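# Hayashi winter figures are back on the shelves

A quick one from me this month, as I've had a lot of you asking at the counter.

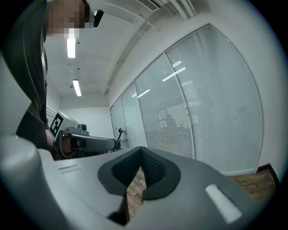

The second batch of Hayashi winter figures came into the Cumudbridge shop in January, and I've finally finished unpacking them! We've got 58 in all, which is more than I dared hope for after the first lot went before Christmas. Each one comes with its numbered card, so please don't throw that out with the tissue paper (I've done it myself, and I still wince).

The small skater is £111 and the tall lamplighter is £135. I know the lamplighter has gone up a bit - the maker's prices have changed and I've kept ours as low as I can. My own favourite is the skater, mostly for her scarf, but Fouad Mahrous, who does our window, is firmly in the lamplighter camp and has put two of them right at the front.

Dornetti collectors, I haven't forgotten you. The Flulterus fairy has now been retired and I've managed to get hold of eight from an old stockist who was closing up. They're in their original boxes, although a couple of the lids are a little scuffed. I'll sell those one to a customer to begin with, and if any are left by the end of the month you can come back for another.

I'm happy to hold a figure for you with a small deposit. Ring the shop or pop in and ask for me - mornings are best, as I'm usually wrapping parcels after three. Postal orders are going out as normal, with the cards packed flat in a separate envelope.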